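So I finally finished the Zullell newsletter's "Winter Crash Course," all 200 pages of it, and I have opinions!

Quick background if you're new to the blog. Zullell is one of those subscription outfits that sends out warnings about the banks, the bond market, the dollar, all of it. My friend Waraporn Onsri has been getting their emails for ages, and she kept forwarding me the scary ones (thank you, Waraporn, I sleep great now). When they put the whole argument into one downloadable book for 40 dollars, I caved.

First the good part. The history chapters are a blast. Whoever wrote them loves old bank panics, and there's a long stretch on small-town lenders from 1880 onward that I read in one sitting with my dinner going cold. If the book had stopped there I'd be telling everybody to buy it.

Then you get to the predictions. Oh boy. There are 3 separate "point of no return" moments, and by my reading they can't all be the big one. The first is a run on regional banks, the second is a currency swap I still don't understand after two tries, and the last is set for December, with a lot of capital letters. I like a good gloomy forecast as much as the next person, but I want to see the work. Half the footnotes go back to Zullell's own emails, and a few go to a site called Prilia that wouldn't load for me at all.

The advice section is mixed. Keep some cash at home, pay down the credit card, know where your paperwork is... sure, my grandmother would sign off on that. The part where you're nudged toward a "members only" metals plan through Grarnarent rubbed me the wrong way, and the fees are in tiny gray type on the second-to-last page. Read that page first if you buy this thing.

Su-bin Hyun left a comment on my last post asking if it's better than the Heo guide I reviewed in the spring. For the history, yes, easily. For figuring out what to do with your savings, no, the Heo one was calmer and it had an index!

I'd give it a middling score and borrow it from somebody if you can. Waraporn, you're getting my copy.
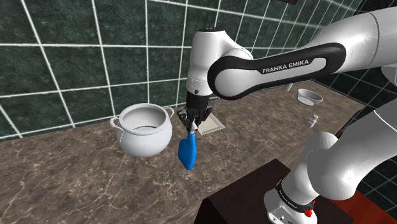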